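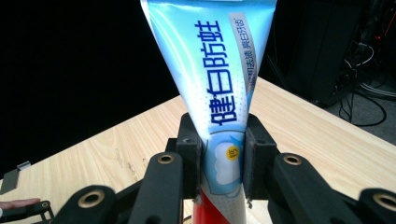

Hester Vaill

Households in the Granden district will be able to put squeezable tubes, yoghurt pots and plastic trays in their mixed recycling from July, when the rebuilt sorting hall at Lelholm returns to full operation. The change brings the district's kerbside list into line with that of the neighbouring Tondska valley, which has shared the Lelholm site for several years under a separate contract.

The district's waste service confirmed the new list on Tuesday, along with the collection timetable for the changeover period. Bins, collection days and lid colours stay the same. The glass box is unaffected, as is the garden waste subscription.

Lelholm has until now accepted three kinds of plastic from Granden: drinks bottles, milk bottles and the larger detergent bottles. Everything else made of plastic was treated as contamination, taken off the belt and sent out with general waste. The old hall separated material by size and weight, with a hand-picking cabin at the end of the line, and could tell a bottle from a tray only by its shape. Two trays made from different plastics looked the same to the equipment and in many cases to the pickers as well.

The replacement line was supplied by Kolev and uses near-infrared sorting. Material is spread in a single layer on a fast belt and passes under a lamp. Sensors read the light reflected from each item and match it against a table of known plastics. Compressed air at the end of the belt then lifts the chosen items over a divider while the rest drop to the belt beneath. There are three such units in sequence, the first set for polyethylene, the second for polypropylene and the third for PET. What remains after the third goes to a residue bay.

The line occupies the same floor as the old one, which was a condition of the planning consent. It has been built on two levels to make this possible. A new drum screen at the front end removes anything smaller than 69 mm before it reaches the sensors, and this fraction, mostly bottle tops, broken glass and scraps of paper, is handled separately.

The drum screen has some bearing on what residents are asked to do. A bottle top placed loose in the bin will fall through the screen and be lost to the plastics stream. A top screwed back on to its bottle will travel with the bottle and be recovered at the reprocessor, where the two plastics are separated by flotation. The new guidance therefore asks for tops to be left on. The previous guidance, still printed on the inside of many bin lids, asked for them to be removed. Replacement stickers will be delivered with the new calendars.

Tubes

Tubes for toothpaste, hand cream and similar products have been the subject of more enquiries to the waste service than any other single item, and the position on them has been less simple than for pots and trays.

A traditional laminated tube contains a thin layer of aluminium between layers of plastic. The metal keeps flavour and moisture in, and gives the tube a tendency to stay flat once it has been rolled up. It also makes the tube very hard to recycle with other plastics, as the layers cannot be parted by any process in ordinary use. Many manufacturers have moved to tubes with a plastic barrier layer in place of the foil, and these can generally be reprocessed alongside polyethylene bottles. The two kinds can look alike from the outside.

Under the new list, residents may put either kind in the bin. The first sensor unit is followed by a metal detector, and tubes containing foil will be rejected at that point. The waste service considered asking households to sort tubes at home by reading the small print, and decided against it. Labelling varies between makers, imported products may carry no marking that a resident here would recognise, and on many tubes the relevant symbol is printed on the crimp, where it is often folded over by the time the tube is finished.

Tubes should be squeezed out as far as is practical, with the cap put back on. They do not need to be cut open or rinsed. A small amount of product left inside is removed in the hot wash at the reprocessor. Tubes of glue, sealant, paint or medicated ointment are excluded and should go in general waste, or back to a pharmacy in the case of the last.

Pots and trays

Yoghurt pots, margarine tubs, ice cream tubs, fruit punnets and meat trays are all accepted. Film lids should be peeled off and put in general waste. Absorbent pads in the base of meat trays should also be taken out. Pots should be rinsed, though the service notes that a rinse in used washing-up water is sufficient and that there is no benefit in running a hot tap for the purpose.

Black plastic trays remain a partial exception. The pigment used in older black packaging absorbs infrared light, so that the sensor receives no reading and the tray passes through all three units to the residue bay. Newer dark trays use a different pigment and are detected normally. Residents may include black trays of any age, on the understanding that some will not be recovered.

Nested pots cause a separate difficulty. The sensor reads the outermost surface only, and a stack of pots made from one plastic with a pot of another inside will be sorted as a single item. Pots should be placed in the bin separately. Crushing bottles lengthways is acceptable; stamping them flat is discouraged, as a very flat item can be carried over with the paper at the front of the line.

Items still excluded

The following remain outside the kerbside scheme: plastic film and carrier bags, crisp packets, expanded polystyrene, plant pots, toys, coat hangers, garden furniture and compostable plastics. Film in particular wraps itself around the shafts of the drum screen and has to be cut away by hand with the machinery isolated. In the old hall this took up the first part of most shifts.

Compostable cups and cutlery are excluded from both recycling and garden waste. The garden waste from Granden is composted in open rows, which do not hold a high enough temperature for long enough to break these items down.

Plant pots are expected to be reviewed once the line has been running for a full growing season. The plastic itself is usually suitable, but the soil that arrives with it shortens the life of the belt.

Changeover

Commissioning of the line began with clean test bales and has since moved to ordinary collected material from the Tondska side. During this stage the hall is working a single shift, and the balance of Granden's recycling is being stored under cover or sent to another plant outside the district. The waste service says that none of it has been sent to landfill as a result.

The target for the commissioning period is that no more than 2 per cent by weight of each finished plastic bale should consist of the wrong material. The polyethylene and PET units have met this figure in test. The polypropylene unit has not yet done so consistently, and Kolev has altered the spacing of the air nozzles and the timing of the valves. A further set of tests is due before handover. If the unit falls short, the contract allows the bales to be sold at a lower grade until the fault is corrected, with the difference in price charged to the supplier.

Collections will continue as normal throughout, with one exception. On 646 properties, mostly in the lanes above Lelholm where the larger vehicle cannot turn, recycling will be collected a day later than usual for the first fortnight. The households concerned will receive a card through the door. They should continue to put bins out by 6.30 am.

The service has also altered its policy on rejected bins. At present a bin found to contain plastics outside the list is tagged and left. From July until the end of the calendar issue, crews will tag the bin but empty it, unless it contains food, nappies or electrical items. Batteries and anything with a battery in it must be kept out of all bins. These can be left in a clear bag on top of the lid, and will be carried in a separate cage on the vehicle.

Capacity and cost

The waste service expects the additional plastics to add roughly 300 tonnes a year to the material passing through the hall. The figure is based on sampling of general waste bins carried out before the order was placed and takes no account of any change in what people buy. Pots and trays account for most of it. Tubes, for all the correspondence they generate, are a very small part of the total by weight.

No increase in vehicle numbers is planned. Pots and trays are light but bulky, and the crews' main concern has been that vehicles will fill by volume before the end of the longer rounds. The compaction setting on the recycling vehicles has been raised slightly to allow for this – too much pressure breaks glass that has been put in the wrong bin and flattens everything else – and will be checked again after the first month.

The cost of the line is being met jointly by the two areas in proportion to the tonnage each sends to Lelholm. Granden's share comes from a reserve set aside when the previous contract ended and does not affect the current year's charges. Income from the sale of sorted plastics will be divided on the same basis and reported with the annual accounts.

The viewing gallery at Lelholm, closed during the building work, will reopen to school groups in the autumn term. The adjoining household recycling centre is open as usual, with access by the lower gate until resurfacing of the main entrance is finished.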